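Group Project Report: Visit to the Corovus Open Day
Module 4, Automation in Everyday Work
Written up by Edvin Eide, handed in 6/7/18

1. Why we went

Our group had to pick one demonstration and write about what it showed and what it left out. We picked the Corovus open day as their leaflet made the largest claim of any we were sent. It said that two-armed robots are "ready for household work". I had my doubts before we set off and the report should be read with that in mind. The others in the group were more hopeful and I have tried to put their points in too.

2. What was on offer

There were 16 visitors in our slot. We first had a talk from a man at Engström, the firm that sells the control software, and it was mostly slides. One slide said the system had been trained on 300 folds. When I asked whether that meant 300 different cloths or one cloth folded over and over, he said "a mixture" and moved on. After the talk we were let in to watch the arms at work on towels. The program running them is called Flusto.

3. The towel task

The job was to take a crumpled towel, flatten it and fold it in half twice. A person would do this without thinking. We were told a run should take 60 seconds, but the clock was stopped whenever a member of staff stepped in, so I don't think that figure means much.

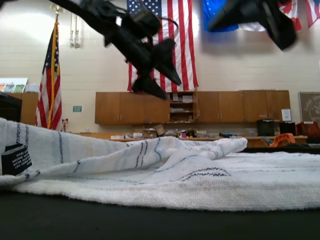
Fig. 1. The two grippers over the striped towel, still bunched up at the left.

The hard part seems to be finding the corners. A towel lying in a heap hides most of its edges, and the arms have to guess where to pinch. When the guess was good the fold was quite neat, and I will admit I was impressed by the first one. When it was bad, the cloth got dragged along and the heap only changed shape. Staff then shook it out by hand and began again. These restarts were not mentioned in the talk or in the leaflet.

We also asked to see a T-shirt. We were told this was "on the way" and might be shown in July.

4. Questions we could not get answered

What share of runs finish with no help? We were given "nearly 200 good folds" for the week but not the number of tries, so there is no way to work out a rate from it. Does it cope with a different table? The one we saw was black, which must make a pale towel easier to pick out. What does it cost? The price list was said to be with Stelarier, who handle the sales, and they had sent no one.

5. What we think

The rest of the group felt I was being too hard on it. Their view is that cloth is a difficult thing for any machine to handle and that even a slow fold is progress. I agree with the first half. My trouble is with the leaflet. A fair title would have been "sometimes folds a towel, with staff nearby", and I would still have gone to see that.

If we did the visit again we would bring our own towel and our own stopwatch, and write down every run from start to finish, including the ones where a hand goes in. We have emailed Corovus for the full run log. No reply so far.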